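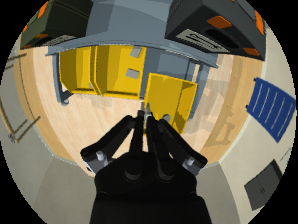
2 min read

Comparing two grippers through a simulated wrist camera

Woo-jin Yang, September 2019

The test uses the bin room with a fisheye view from the wrist. Run the Lostier gripper first, then the Drasitz, with the same arm controller settings for both.

1. Load the room and set the random seed to 171. Leave all three yellow bins in.

2. Close the fingers fully and save a still. The tips should meet just below the middle of the view. If they sit off to one side, correct the camera mount before going on.

3. Drive the closed tips toward the lower edge of the tilted bin. Stop short of contact and log the pose.

4. Open to 22 mm and repeat the approach – the open fingers hide more of the floor, so save a second still at the same pose.

5. Swap the gripper model, reset the tool offset and repeat steps 2 to 4.

Compare stills in pairs. Do not measure distances near the rim of the circle without undistorting first. Straight table edges bend strongly there.

Telmo Llorente's script for batch runs accepts up to 900 poses per file.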